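Objet : Re: [familles-accueil] Matériel et calendrier de décembre

Mesdames, Messieurs,

La coordination a bien reçu vos réponses concernant l'accueil temporaire des chiens en attente d'adoption. Les foyers inscrits au programme Enance recevront leur convention par courrier avant la fin du mois de décembre.

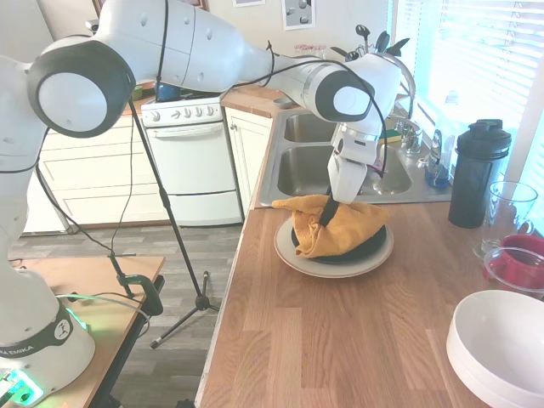
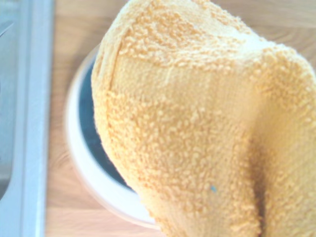

Une serviette jaune, sur un plan de travail.

Quel délai faut-il prévoir entre l'inscription et l'arrivée du premier chien ?
Il faut compter une quarantaine de jours au maximum, soit le temps de la visite à domicile et de l'entretien avec le comportementaliste. Les foyers ayant déjà accueilli un animal pour l'association Jendness sont dispensés de la visite.

Le 16 novembre dernier délai ne concernait que les anciens dossiers ; les nouvelles demandes restent recevables.

Consuelo Aguirre a écrit :
> Bonjour,
> Notre foyer souhaite accueillir 2 chiens de la même portée. La convention
> prévoit-elle une participation de 60 euros par animal ou par foyer ?
> Par ailleurs, le sac de croquettes remis au local Koivisto était déjà
> entamé. Faut-il le rapporter ?
> Cordialement,
> C. Aguirre

Madame,
La participation est fixée par foyer, quel que soit le nombre d'animaux. Elle est restituée à la fin de l'accueil, sur présentation du carnet de santé. Le sac entamé peut être conservé ; un second vous sera remis au local entre 14 heures et 16 heures.

Veuillez agréer, Mesdames, Messieurs, nos salutations distinguées.

La coordination des familles d'accueil
Association Jendness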